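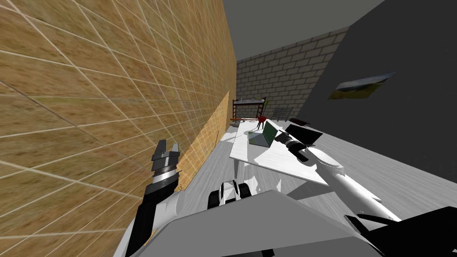
Print notes: the second Conneely book

Files for the second picture book in the Conneely series went to the printer in August. Text is by Niamh Dolan, drawings by Senan Ó Conaill, layout by Maribeth Dagdag. The first run is 1000 copies, sewn, on uncoated stock.

Two changes from book one. The inside margin is wider, as several spreads lost detail in the fold. The type is one size larger - readers asked for this.

Stelios Athanasiadis is translating the text into Greek. That edition will use the same plates for the color pages, with only the black plate replaced. Of the first book, 321 copies remain in stock. Orders go through Ailbhe Hegarty at Cudwood.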